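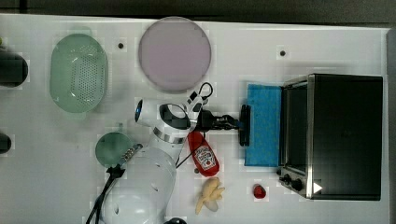 Sponge duty in front of the oven, with the gripper holding on to a black handle-like piece.

My gallery from the Skesow tabletop kit

I've had the Skesow arm kit on my review list for ages, and I finally got a good long look at it on the kitchen table setup (yes, with the toy fruit!). Tirkdale sells the full package for $2,285, arm and gripper included, and you can add the kitchen props or bring your own. I'd bring my own, the cheap stuff is fine.

I care most about how it handles a crowded table, so I went for everyday bits: a green colander, a big round plate, a ketchup bottle lying on its side. The blue cloth was the one I was most curious about, as flat soft things are where my old Jarman arm always let me down. I also like that there's a little blue light near the wrist, which is easy to spot when you're standing over the thing.

My one gripe so far is the cables. They loop out from the wrist and wander over the table, and I'd pay extra for a set of clips. Karlijn Baert at Tirkdale tells me clips are coming in December, so fingers crossed.

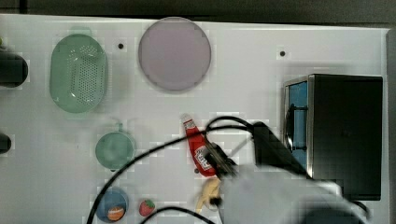 Ketchup time

Heinz, no less! The gripper goes in over the lower part of the bottle, with the banana tucked in right below. I love this task for a review, it's such an awkward shape to get hold of.

What's next

I've got 2 more kits to look at before I pick a favorite, and the Visadbridge one is first up. Got a chore you'd like me to try? Leave it in the comments and I'll pick 5.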